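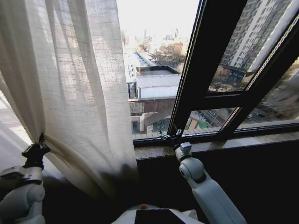
Window season starts again in September, and the building office has asked us to run the usual notes on opening, closing and cleaning before the heat comes on. They apply to all apartments in Dimbridge and Skirholm, including the ones that got new hardware last year. The sashes swing inward, so pull the curtain well to one side before you turn the handle. Sheer curtains with a loose weave, like the off-white linen one by the open window here, are easily caught between the sash and the jamb, and a snag in that kind of cloth doesn't mend well. Hold the fabric back until the sash is past it. The same goes for closing.

Keep the sill clear on the side where the sash swings. Last winter the office paid for 11 cracked panes, and most of them were cracked by a plant pot or a lamp left in the way. Stone sills can be wiped with warm water and a drop of dish soap. Please don't use vinegar or bathroom descaler on them.

Seals should be wiped down twice a year with a damp cloth, then dried. If a seal has come loose, press it back into its groove with your thumb, starting at a corner. If it won't stay, or if a piece is missing, report it and leave it alone. Glue makes the repair longer and the office will charge for the extra time. Replacement strip comes from Asadi and is kept in stock, so the wait is normally short.

Hinges need one drop of light oil each. Open and close the window a few times afterward and wipe off whatever comes out, or it will end up on the curtain. A sash that drops or scrapes the sill needs adjusting — this is a job for the office, and there is no charge for it.

Curtains: the laundry room machines take a pair of full-length sheers on the delicate cycle, cold water, low spin. Take the hooks out first. Linen may shrink a little the first time, so hang it damp and let the weight pull it straight. The Trokano dryers run too hot for linen on every setting.

On airing, five to ten minutes with the window wide open is better than leaving it ajar all day once the radiators are running. Don't leave an open window unattended in strong wind.

Fereshteh Bahrami is taking window repair requests again this year. Put a note in the office box with your apartment number, which room the window is in and a time of day when someone is home. She has 19 requests on the list already — anything with broken glass goes first.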